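Week 2 handout, revised January 15, 2020

# When the wrist view and the table view disagree

Read before the lab. Bring it with you, since the fault log at the end gets filled in at the bench.

## The fault

The task was a plain pick. Find the orange cube, move above it, lower, close, lift. The controller reported success on every step. The gripper had closed beside the cube, and the cube was still on the table. The arm then carried nothing to the drop point, opened, and logged a completed cycle.

No alarm was raised, so the program started the next cycle. It ran 5 of these before Rongrong Xiong pressed the stop. On the last one the forearm came low enough on the return path to push the pen holder, and that is the part we treat as a safety matter. A missed pick costs time. A path that was planned for a clear table and then run over a table with things on it can hurt a hand.

## What the log showed

- Position estimate for the cube: updated once, at the start of the run. Never refreshed.
- Wrist camera: on, but its estimate was dropped each time for low confidence.
- Gripper width at close: fully shut. A held cube would have stopped the fingers early.
- Speed setting: 80 percent, left over from the previous exercise.
- Joint effort at contact with the pen holder: below the trip threshold.

The third line is the one to remember. The information needed to catch the fault was in the log the whole time, and the program did not read it.

## Two views of the bench

The wrist camera moves with the gripper and blurs when the arm is in motion. The fixed camera is steady, but the arm itself can hide things from it.
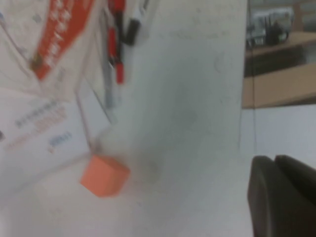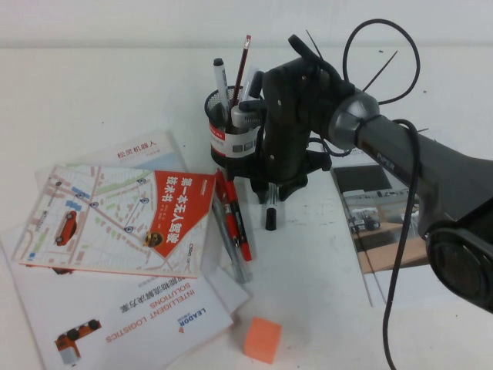

Shagufta Bhutto asked after the session why the effort limit did not stop the arm when it touched the pen holder, and whether the limit could be set low enough to catch that kind of contact. She had tried a lower value in the Stilberg exercise and got false stops each time the arm sped up.

Both points are right. A light object that slides freely pushes back very little, often less than the joints need for their own acceleration. If you lower the limit at high speed, you get false stops. If you lower the speed first, you can lower the limit after it. Do it in that order. Even then, do not count on the effort limit to protect fingers. It is a backup to keeping people out of reach.

## Changes to the procedure

1. Set speed by hand at the start of each exercise. Do not trust the stored value.
2. Refresh the cube position before every approach. If the estimate is older than the last arm motion, stop and ask for a new one.
3. Pause above the cube before taking the wrist estimate.
4. After closing, compare finger width with the cube width, less 2 mm for foam. If the fingers are narrower than that, report a failed pick and hold position.
5. One failed pick ends the run. A person restarts it.
6. Move everything outside the planned path, or add it to the collision model. Paper counts. A brochure under the gripper changes the height of the surface and can slide.
7. One student stays at the stop button and does nothing else.

## For the lab

Work in pairs. Run the pick with the width check turned off and the cube shifted sideways by hand while the arm is stopped and disabled. Save the log. Turn the check on and repeat. Keep speed low for both runs.

Fault log, one per pair:

- Cube position used, and its age when the approach began
- Finger width at close
- Step at which the program stopped
- Step at which it should have stopped
- Name of the person at the stop button

Logs go in the Misis folder by the end of the session.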